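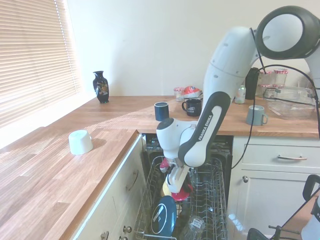
I finally cleaned out the phone drawer last weekend, and I promised a few of you I'd write down how the selling part went, so settle in.

There were four old handsets in there (plus a nest of chargers that fit none of them). Two were Lostura flip phones, one was a Jomitz with a crack across the corner, and the last was my old Kassab, which I'd been keeping as a spare since November and never once turned on.

I started with the mail-in places. You fill out a form, they quote you a price, they send a padded envelope. Easy enough! But read the part about condition before you get excited. One site had a lovely number for the Kassab right up until I ticked the box for "light scratches," and then it dropped by half. Another wanted the original battery door, which has been missing for ages.

In the end I went with Diver, mostly for the free postage and because they let you change your mind after they've looked the phone over. They took 3 of the four. The cracked Jomitz they'd only recycle for nothing, so I kept it back, and it's going in the collection bin at the library.

A few things I'd do differently. I'd copy my numbers off first, for one. I had most of them on the SIM card, but the Lostura kept some in its own memory and I spent a whole evening typing them out by hand with one thumb. I'd also call the carrier and make sure the old line is really closed before anything goes in the mail. And take the SIM out!! I had the envelope sealed before I remembered, and had to steam it open over the kettle like somebody in a spy movie.

The check came quicker than I expected and covered a new hands-free kit for the car, with enough left over for a prepaid card. I went for the 500 minute one. The 1,000 is a better deal per minute, but they run out on you after a while and I don't talk that much (my sister would disagree).

If you've used a trade-in place you liked, write and tell me, especially if they take phones with cracked cases. I'll put the good ones in next time. Still no idea what to do with the chargers.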